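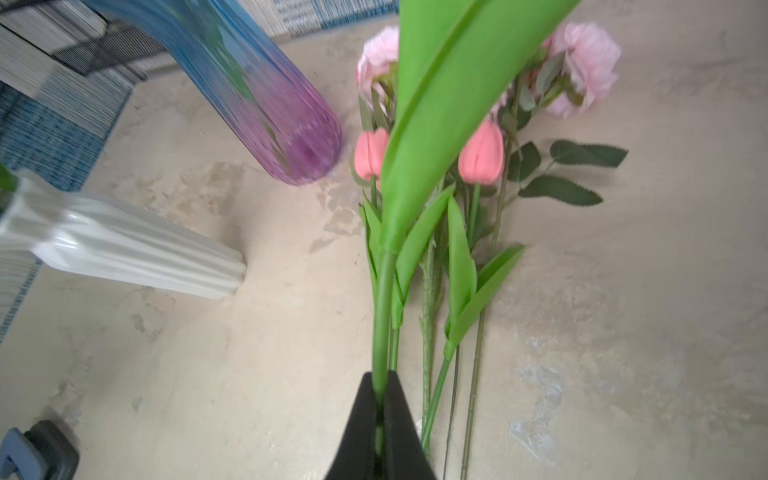

L'entretien de la pince est le travail qui revient le plus souvent sur notre cellule de Kandville, et c'est par lui que je commence cette page. La cellule s'appelle Stulamau ; elle comprend un bras Cruzado, une pince à deux doigts et une petite caméra fixée au poignet. Elle manipule des fleurs artificielles et les met dans des vases. Pour régler le serrage, je regarde toujours les extrémités des doigts, là où elles sont pressées l'une contre l'autre autour d'une tige verte et lisse, comme celle qui porte la grande feuille au premier plan. Une tige aussi fine laisse très peu de marge : si un doigt est monté un peu plus haut que son voisin, elle part de travers. Une légère inclinaison vers la droite, comme ici, reste acceptable pour moi.

Je m'appelle Dindo Yap et je m'occupe de cette cellule depuis le mois de janvier. Le français n'est pas ma première langue, je prie donc les lecteurs de me signaler les termes techniques mal choisis. Les notes qui suivent sont celles de mon cahier, un peu mises en ordre.

## Les doigts

Les doigts sont noirs et mats, larges à la base, avec un bout émoussé. Je les démonte quand le compteur de la pince le demande ; au dernier démontage, il affichait 571 heures. Chaque doigt tient par 2 vis. Je nettoie les faces intérieures avec un chiffon et un peu d'alcool, puis je passe l'ongle sur le bout pour chercher une arête abîmée.

Au remontage, je serre les vis à la main, je ferme la pince à vide, et je termine le serrage dans cette position. Avant, je faisais le contraire – d'abord bloquer, ensuite fermer – et j'obtenais un petit jour entre les extrémités, visible avec une lampe derrière.

## L'ouverture et la force

L'ouverture d'approche était trop grande au début. Les doigts poussaient les feuilles voisines et le bouquet se déplaçait sur la table avant la prise. Je l'ai réduite par pas de 5 mm. Le réglage actuel convient pour les tiges isolées, moins bien pour les tulipes, dont les feuilles forment une gaine qui s'ouvre juste au-dessus de l'endroit où l'on voudrait serrer.

Pour la force, j'utilise le logiciel Pivora. Il garde en mémoire une valeur par type de tige. J'en ai trois : lisse, granuleuse et très fine. La tige granuleuse supporte bien davantage de force et ne glisse presque jamais. Avec les tiges très fines, il m'arrive encore de recommencer.

## La caméra au poignet

Son support a une vis qui se desserre avec les vibrations. Chaque vendredi, je contrôle cette vis et je compare la position des deux doigts dans l'image avec une vue de référence. Si les extrémités ont changé de place, je refais le calibrage avant toute autre chose.

Une grande feuille tenue tout près de l'objectif peut cacher le milieu du bouquet. Dans ce cas, je fais tourner le poignet de 90 degrés et je regarde à nouveau. Cette rotation demande de vérifier le câble : il doit garder une boucle libre du côté du coude, sans toucher le bord de la table.

## La table et les vases

Le plateau est beige, avec des taches comme celles d'une pierre. Les reflets du vase blanc à côtes me donnent parfois de mauvais contours dans le logiciel, et le vase translucide, qui va du bleu au rose violacé, est encore plus difficile à détecter correctement. J'ai baissé la lampe et tourné son abat-jour vers le mur. Le vase blanc est maintenant bien reconnu, l'autre dépend de l'heure de la journée.

Je marque la place des vases sur un plan en papier, pas sur le plateau, car le ruban adhésif laissait des traces que le logiciel prenait pour des tiges.

## Ce qui reste à faire

* Commander une deuxième paire de doigts, de la même forme, pour ne pas arrêter la cellule pendant le nettoyage.
* Remplacer la vis du support de caméra par un modèle avec frein.
* Enregistrer dans Pivora une valeur séparée pour les tulipes, avec un point de prise plus bas sur la tige.
* Refaire l'étiquette du câble du poignet, devenue illisible.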